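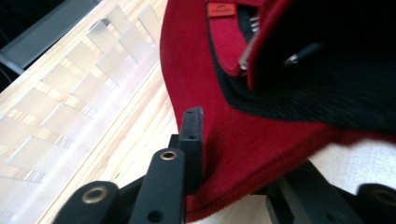

magpie_bench wrote: Does the Tundex still ship with the hard fingers, or have they moved everyone over to foam pads? I nearly bought one in October and the fingers put me off.

solderwombat
Foam pads on mine, black ones, screwed on at the tips. I've had the hand-held kit from Galtwood for five weeks and I'm pretty taken with it! Assembly took me an arvo (and a fair bit of swearing at the linkage, the instructions skip a step between pages 2 and 3). Brass eyelets in the arms are a nice touch -- my old Volport had bare plastic holes and they went sloppy in no time.

I've mostly been on soft stuff, caps and tea towels and so on. Fabric is where I reckon it earns its money. My favourite thing is how light the squeeze is, you can go for ages before your hand complains.

torque_and_tea
Gotta disagree about the money. Same linkage as the Moldovan as far as I can tell, and you're paying extra for the colour of the box. Mine had play in the left finger out of the packet. Support took 15 days to answer.

solderwombat
Fair enough on support, I haven't needed them. No play in mine though. Did you do up the pivot screws after the first session? Mine needed another quarter turn. 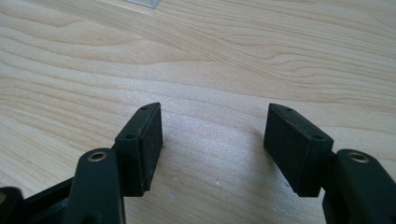
magpie_bench
Can you buy the pads on their own?

solderwombat
They sell them in pairs, $36 with the screws. Steep for foam, I know.

torque_and_tea
Steep is generous. I cut my own from a camping mat and they grip just as well. And I did try the pivot screws -- still a bit of wobble, so it's going back.

magpie_bench
Righto, I'll hold off till they do another sale. What thickness was the camping mat?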